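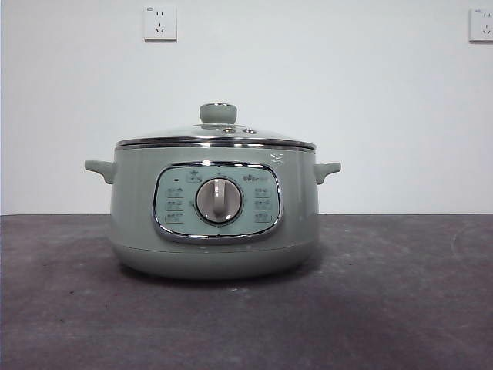
# Sugden tenants get shared kitchen from September

Tenants at the Sugden apartments will be able to book a shared kitchen on the first floor starting in September, the building's manager, Carkeo, said in a notice dated 05/05/2026.

The room was used for storage until last year. It will open for cooking and group meals, with bookings of up to 4 hours. Tenants pay nothing for the first two bookings each month and $12 for each one after that.

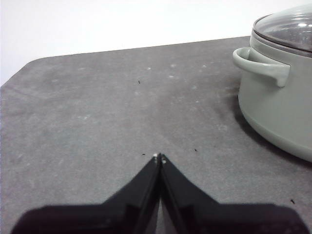
A gray tabletop against a white wall.

The building has 108 apartments, many of them studios with only a two-burner stove. Marjorie Bainbridge, who has lived there since it opened, asked for the kitchen at a tenants' meeting last spring. "You can't have your family over for dinner in a studio," she said. "There's nowhere to put the plates."

Small electric cookers will be allowed – tenants may bring their own – but deep fryers and camping stoves will not.
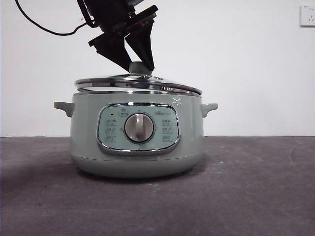
Bookings will go through the front desk at first. Lionel Entwistle of Carkeo said an online form would follow if demand was high enough. Quiet hours will apply as in the rest of the building, and anyone who leaves the room dirty will be charged for cleaning.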